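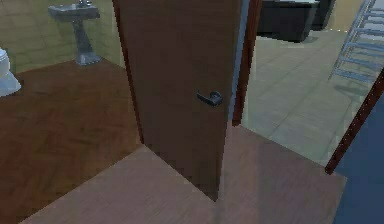

Section 7. Running the Door Demonstration for Visitors

This section walks you through the door demonstration the way we like to run it on open days, with guests standing at the big screen and one person at the controls. It assumes you have already installed Sorkel and worked through the start-up checks in Section 2. If you haven't done those yet, please go back and do them first. It is much nicer to find a missing license on a quiet afternoon than with a line of families behind you.

The home used for the demonstration is called Balcombe. It is a simulated home, and the part your visitors will spend their time in is the hallway, with a bathroom on each side of the door area: one with a brown wood floor, a pedestal sink and a toilet, the other with a tiled floor and a black bathtub. People seem to warm to it quickly, I think because everybody has had an argument with a bathroom door at some point.

Before your guests arrive

1. Turn on the display computer and the large screen, in that order, and let both settle.

2. Open Sorkel and choose Homes, then Balcombe, then Hallway. The first load is slow, so do go and get yourself a coffee.

3. In the Start From box, type 3081. This is the saved starting point we use for every visit, and it puts the robot in the same spot each time.

4. Set Door to Ajar. You can also choose Closed, but the robot then has to work the lever handle before it can do anything else, and younger visitors tend to wander off while it lines itself up. Save Closed for a group that has asked for it.

5. Set Viewpoint to High. Looking steeply down gives people a good sense of where the door is in relation to the floor and the rooms on either side, although the tops of taller things will run out of view.

6. Press Hold. The home should now be on the screen with nothing moving.

Note: If the floors look a little soft or blurry, that is the Fast Drawing setting doing its job. Leave it on for open days. Turning it off makes the floor patterns crisper, but the motion gets choppy on the Undville display computers.

During the demonstration

1. Welcome everyone and tell them they are looking at a simulation. Say it early and say it twice if the room is noisy. At the last Saturday open day a very kind gentleman asked Hyun-seo Ham which floor of the building the bathrooms were on, and he was halfway to the elevator before she caught up with him.

2. Ask the group to guess which way the robot will push or pull the door. Give them a moment to talk it over — this is often the liveliest part of the whole visit.

3. Press Run. Keep one hand near the Hold key and let the robot work without talking over it too much.

4. When the run ends, press Hold, then Replay. Replay can be slowed with the left arrow key, and visitors who missed something will appreciate a second look at the lever and the edge of the door.

5. If there is time, invite one guest to steer. Switch Control to Hand Guide, pass over the game controller, and stay beside them.

Caution: Do not switch Control while a run is in progress. Press Hold first. Switching partway through can leave the door stuck at an odd angle, and you will have to reload the home to free it.

Caution: The Valente arm on the bench next to the screen is a real machine and can be linked to Sorkel. For public demonstrations, the link must be off and the arm's power switch must be in the down position. Check it yourself, even if someone tells you it has been done.

Between groups

1. Press Reset and wait for the word Ready in the lower corner of the window.

2. Confirm that Start From still reads 3081. Hand Guide sometimes clears it.

3. Wipe down the game controller.

Note: Runs are saved automatically, and a busy day can fill the drive sooner than you might expect. Clear the Visits folder at closing time, but leave the Saved Starts folder alone, please — it is shared with the teaching lab.

If the robot stops short of the door and stays there, see Stalled Runs in Section 9.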